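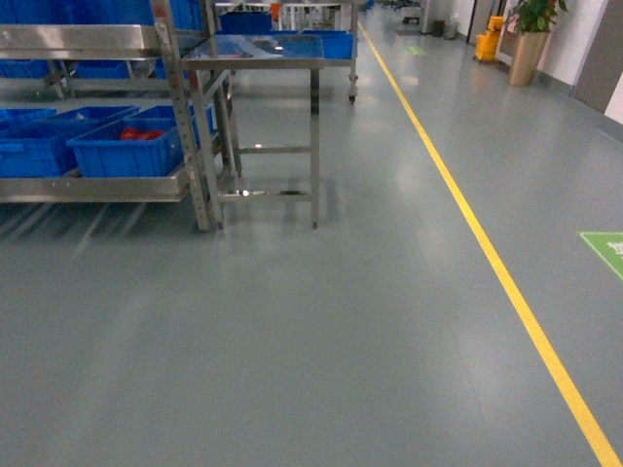 Antonina Nazarenko wrote in to ask whether the Semeo arm kit is worth the money for a small workshop, or whether she should just buy more bins and label them.

Well, Antonina, buy the bins first! I've had the Semeo on trial at Kustodholm and I like it a lot, but it's a fussy helper. It wants everything in the same spot every day, and if your shelves are a mess it'll be lost (so will you, come to think of it).

Tips for getting a shop ready for the kit

1. Stick to one kind of bin. I tried mixing in some old Viner tubs and spent a whole evening teaching the arm where their rims were. Never again.
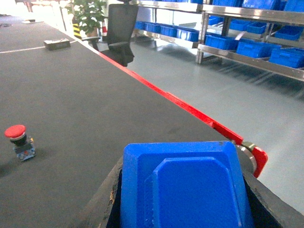
Setup took me about 2 hours, most of it hunting for the right hex key. Clear the table before you begin and wipe it down, then put the stop button where your hand lands without looking. I like it right on the tabletop, like the one with the red mushroom cap here, and I press it once before every run to make sure it does its job. Cables get taped down, please!

2. Keep the walkway clear. Paint a line on the floor (bright yellow is great) and keep carts on the work side of it. Mops and buckets go over by the wall.

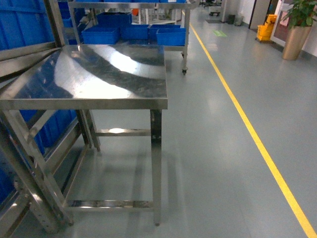
3. Watch the glare

Polished steel tops are lovely to clean but they throw the ceiling lights right back at you, and the kit's camera hated mine. I laid down a gray rubber mat from Nautiyal and the missed grabs pretty much stopped. Trim it 15 mm short of the edge so it doesn't curl.

The trial offer runs through July, and shipping is extra.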